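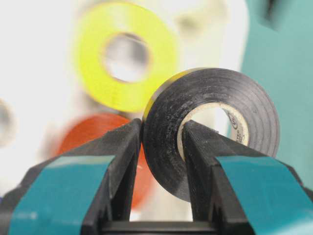 Tape rolls, and other things I've learned teaching the arms by hand

I've been showing the arms little jobs on the end of my workbench since December (sorting, picking up, passing from one to the other) and people keep writing in to ask how I get through it without losing my temper. Well, I do lose it now and then! But these are the habits that have helped, in no particular order.

Put one finger through the hole

For a roll of tape, open the gripper, bring one finger down inside the core and leave the other on the outside, then close up gently. I spent my whole first evening trying to pinch rolls across the full width and getting in a right muddle. Once you've picked the inside-and-outside grip, stick with it for every single go. If you do it one way before tea and another way after, the arm learns a sort of mushy average of the two and misses both.

Leave the other rolls lying about

It's tempting to clear the table so there's only the black roll to worry about. Don't, unless you want an arm that only works on a clear table. I leave the yellow and the red ones close by and shuffle them between goes. Bright colours next to a dull one are good practice.

Slow hands, but not that slow

When I'm driving from the controls I count "one, two" on the way down and close on "three". Go much slower and you start to wobble, and the wobble gets learned along with everything else. My Jillska hand controls are a bit stiff on the left, so I warm up with four throwaway goes that I never save. Have a biscuit after a long batch, too. Tired hands make sloppy recordings.

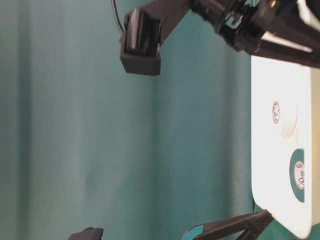 Photo: Nanna Hedegaard / Grekau Workshop

Flat boards want patience

Boards are a different kettle of fish from tape. A tall white one shows up lovely against a teal background, but the light bounces straight off it, so move your lamp before you begin and then leave the lamp alone. I shift mine until I can make out the edges on the screen, have a cup of tea, and look again with fresh eyes.

With two arms on the go, move one at a time to begin with. Get the first where you want it, let it sit, then bring in the second. I know it looks clumsy and a proper operator would do both together, but you can work up to that. Keep an eye on any cable near the fingers while you're at it, especially if you're turning the wrist a lot.

Smooth the backdrop or don't, but decide

Mine has folds in it and I've stopped fussing. What did cause me grief was ironing out half the creases midway through a batch, so that the first lot and the second lot looked like two different rooms. Pick a state and live with it till you've finished.

How many goes?

The question I get most! For the tape I saved 100 and threw out eight, which left me with 92 decent ones, and that did nicely. The board took almost 200 and I still wouldn't call it reliable. Start small, let the arm have a try on its own, see where it goes wrong, then record more of that particular bit.

Throw out the bad ones the same day

Dropped it? Bumped the table? Sneezed? Bin it there and then. I used to mark them in a notebook (a nice Bensaid one, with squared paper) and promise to sort them later, and of course later I couldn't read my own writing.

Next time I'll go through how I label my recordings, and the Nekach storage boxes I keep the tape in.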